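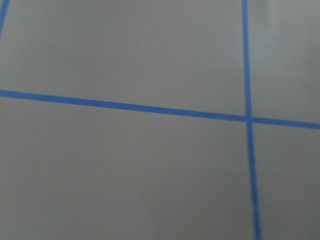 Packing table, grid marked with blue tape (agenda point 2)

Minutes of the meeting on automation in the packing hall
Ostcombe site, upstairs meeting room
Date: 2019-11-22
Present: shift leads of the early and late shifts, two packers from each shift, maintenance, works planning, safety representative, the project engineer from Quartey, employee council
Excused: purchasing
Minutes: works planning

1. Minutes of the last meeting

The minutes of the last meeting were accepted with one correction. Under point 4 it was written that the late shift "agreed" to the new break times. The late shift lead asked to change this to "took note of". The correction has been made in the file.

From the last list of tasks, two are still open: the lamp over the passage to the cold store, and the written answer from Jonidgate about the noise of the compressor. Maintenance will call Jonidgate again on Monday. All other tasks are closed.

2. The taped grid on the packing table

The project engineer explained how the grid is used. The robot must learn where the table is, and the people must learn where the robot expects the goods. The tape gives both sides the same fields to speak about. When a packer says that the robot missed a carton, it is now possible to say in which field, and the engineer can look at the right place in the records.

The early shift said that the grid is helpful but the names of the fields are not clear to everybody. Some count from the wall and some count from the belt. It was decided that fields are named from the packer's side, with a letter for the row and a number for the column, beginning at the left near corner. A drawing will hang at the table. Nothing is to be written on the tape itself, because the camera at the wrist may take the writing for an object.

There was a question about the light. The surface of the table is gray and matt, and this was chosen so that it does not reflect. All the same, it is not equally bright in all places. In the picture at the head of these minutes one corner is pale and the opposite part on the lower right is clearly darker. The engineer said that this much difference is not a problem for finding the tape, but it can be a problem for dark cartons. Maintenance asked if a second lamp is needed. The engineer would like to test first with the lamp which is already there, turned more to the middle. The test will be done on the late shift, when there is no daylight from the roof windows.

The packers asked who repairs the tape when it comes loose. Until now everybody has done it a little, and one time a strip was put back about 5 millimeters beside the old line. After this the robot placed cartons with their edge over the line, and half of the late shift was lost with looking for the reason. Decision: only maintenance or the engineer lays tape. A packer who sees loose tape stops the cell with the yellow button, writes it in the book, and calls maintenance. Stopping the cell for this is never counted against the shift.

3. First results of the trial

Works planning presented the numbers of the trial. The test order was the Sandier spare parts boxes, small size only. In the best hour, the cell finished 68 boxes. The goal in the contract with Quartey is 100 boxes in the hour, so there is still a big distance.

The engineer said that most of the lost time comes from the moment after a failed grip. The robot goes back to its start position, waits, and tries again. With the new program it will try again from where it is. This program is ready but not yet released by safety.

The early shift lead remarked that the number for the best hour does not show the work of the people beside it. In this hour a packer stood at the table the whole time and turned boxes which lay wrong. This packer did not pack anything else. The lead asked that this time is written in the report also. The meeting agreed. From the next report on, there will be one line for the robot and one line for the hours of people at the cell.

The late shift had a different experience. On that shift the cell was running without a person beside it for longer periods, but then a lot of boxes had to be packed again by hand at the end. It is not yet clear if this is the fault of the gripping or of the box flaps. Both shifts will put the bad boxes on a separate pallet until the next meeting, and quality will look at them together with the engineer.

4. What changes for the packers

This point was asked for by the employee council and took the longest time.

The council wanted to know what is planned for the packers when the cell runs in normal operation. Works planning answered that no position in the packing hall will be taken away because of the cell. This was already written in the notice in the spring, and it is still valid. The council asked that it is also written with an end date, or with the words "without end date", because the notice has neither. Works planning cannot decide this alone and will bring it to the site management.

The packers described how the work feels now. Lifting has become less, and the people with back trouble are glad about it. But the work at the cell is mostly watching and waiting. One packer said that after an hour of it she is more tired than after an hour of packing, and that she misses talking across the table, which is not possible any more because of the fence. Another packer said he likes the cell work and would do it the whole shift.

It was discussed if the cell should have fixed people or if everybody should change. Arguments for fixed people: they learn the machine better, and there are fewer stops. Arguments for changing: the light work is shared, and nobody forgets how to pack by hand. The meeting found this middle way for the time of the trial. Every packer who wants it is trained. At the cell, people change after two hours at the latest. Whoever does not want to work at the cell does not have to, and does not need to give a reason.

The question of pay was raised. A packer who clears faults, restarts the program and keeps the book is doing more than the job description says. The council sees this as a higher grade. Works planning sees it as open as long as the trial is running. There was no agreement. The council will send its position in writing before the end of November, and the point comes back on the agenda.

5. Training

The training by Quartey is planned in small groups, in paid time, at the cell itself. One session lasts 30 minutes and there are several sessions for each person. The content is: start and stop, the fields on the table, taking out a stuck box, the book, and when to call someone. Changing the program is not part of it.

The late shift asked that its training is not put in the morning before the shift, as was done with the scanner training. Agreed. The engineer will stay two evenings for this.

The manual exists at the moment only as a draft, and it uses other words than the hall does. In the manual the table is the "work surface", and the yellow button is the "operational halt". The packers will mark the words they do not understand and give the draft back through the shift leads. The finished manual should use the words of the hall.

6. Safety

The safety representative has checked the fence and the door switch. Both are in order. Not in order is the space behind the cell. Empty pallets are put there, and with pallets in this space the maintenance door opens only half. The floor will be marked, and the early shift will find another place for the pallets. Suggestion from the late shift: beside the film wrapper. Works planning will look if the forklift can still turn there.

The red button and the yellow button were explained again, because there was some confusion. Red is for danger and takes the power away. Yellow is for everything else and lets the arm finish its movement. Anybody in the hall may press red, trained or not.

The new program with the faster second try (see point 3) will be shown to the safety representative at low speed first. Before the release is signed, it does not run in the shift, also not "only for a short time".

7. Other matters

The radio at the packing line was switched off during the trial because the engineer had to listen to the gripper. This is not needed any more. The radio may be on again.

Visitors: Jonidgate has asked to see the cell with some customers. The packers do not want visitors standing behind them while they are still learning. The visit is moved until after the training.

The coffee machine upstairs is reported broken for the second time. Task goes to purchasing.

8. Tasks

Drawing of the fields at the table: project engineer
Lamp test on the late shift: maintenance and project engineer
Notice about the loose tape rule, both shifts: shift leads
Separate pallet for bad boxes: both shifts, then quality
Second line in the report for hours of people: works planning
Wording about positions and end date: works planning with site management
Position on the pay grade, in writing: employee council
Draft manual with marked words: packers, through the shift leads
Floor marking behind the cell: maintenance
Call to Jonidgate about compressor noise and new date for the visit: maintenance, works planning

The next meeting is held after the first training week. The invitation comes by mail and is also put on the board beside the time clock.

Ostcombe site, works planning | Contact: extension on the notice board | © 2019 | Back to top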